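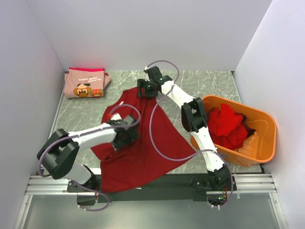 Home | Notebook | Bench log | Dye room | People

Print | E-mail this entry

August, Sunday, bench log

OK, back on the madder. I said last time I was going to leave the reds alone until the new alum came in, and then of course I didn't, so this entry is me catching up with myself.

Where we are: batch 1135 is the cotton jersey, scoured properly, tannin then alum, dyed with the Lennox ground root. Batch 1146 is the same jersey, same scour, same everything, except I swapped in the Plolitz extract because Hamish swears by it. Both went into the pots Friday night and sat in there cooling with the lids on. I pulled them this morning before coffee, which was dumb, and I have orange cuticles to prove it.

1135 is gorgeous. Brick going toward tomato when you hold it by the window, and really even, even inside the seam allowance where I usually get that pale stripe. 1146 is flatter. Browner too. I don't hate it (it would make a great work apron) but if you put the two side by side you'd think the second one had been through a summer on a clothesline.

Now, before anybody writes the Plolitz off, I let that pot get too hot. I was on the phone with Hamish about the drain and looked over and the thermometer was way up past where it should be, with little bubbles coming up along the side. Madder goes brown on you when it boils, we all know that, it's on the wall in my own handwriting. So 1146 is not a fair test and I'm going to have to do it over. Grr.

Water: I used the tap for both. Our tap is hard enough that I've stopped adding chalk, and the red seems to like it. I did fill one jar from the rain barrel and drop a scrap in, and that scrap came out a sort of salmon. Pretty, but a completely different color. If you're using the rain barrel for anything, PLEASE write it on the tag. Half my mystery swatches from the spring are probably that.

Recipe for 1135 so I don't lose it again:

276 grams of dry fabric, weighed after scouring
ground root at equal weight to fabric, soaked overnight in a stocking
alum mordant at our usual strength, left in overnight, squeezed out, not rinsed
up to temperature slowly over the whole morning, held there till I got bored (two hours and a bit)
lid on, heat off, leave it alone

The stocking worked great, by the way. No grit in the jersey at all. Last time I tipped the root in loose and was shaking it out of the sleeves for days, and the washing machine filter was a horror.

Shrinkage: more than I wanted. Jersey always creeps up in length, and I cut the test tees long, but the neckband on the small one has gone tight and wavy. I think the scour does it and the dye pot just finishes the job. Next round I'll scour the yardage first and cut after. I know, I know, Hamish has been telling me that since forever.

Light test: 8 strips pinned up in the south window, half of each one covered with foil tape. I'm leaving them till the end of the month and I'm not peeking. If you need the window for drying, go around them!

Wash test is a bit more annoying. I ran a strip of 1135 with a white sock in the Murkico soap, warm, and the sock came out faintly pink at the toe. Could be loose dye I hadn't rinsed out. I've given the strip two more rinses and I'll run it with a fresh sock tomorrow. If the second sock stays white I'll call it good, and if it doesn't I'm going to try a longer rest between dyeing and first wash. Somebody at the guild told me she leaves hers hanging a full week. I've never had the patience for that but maybe that's exactly my problem.

Side note on the exhaust bath. There was still plenty of color left in the 1135 pot so I threw in a skein of wool and got the softest coral you ever saw. It's drying on the rack by the door. Don't touch it, it's mine, it's going to be a hat.

Also: the Zotudero scale is drifting again. I put the same spoon on it three times and got three different answers. I've been weighing on the kitchen one and it seems fine, but anything small from last week (especially the tannin) I'd take with a pinch of salt. Hamish is going to look at the feet, he thinks one of them is sinking into the rubber mat.

To do

redo 1146 and sit next to the pot this time
second sock
order more root, we're down to the bottom of the tub
move the iron pot OFF the shelf over the madder, one rusty drip and the whole tub is gone
find the good tongs

Print | E-mail this entry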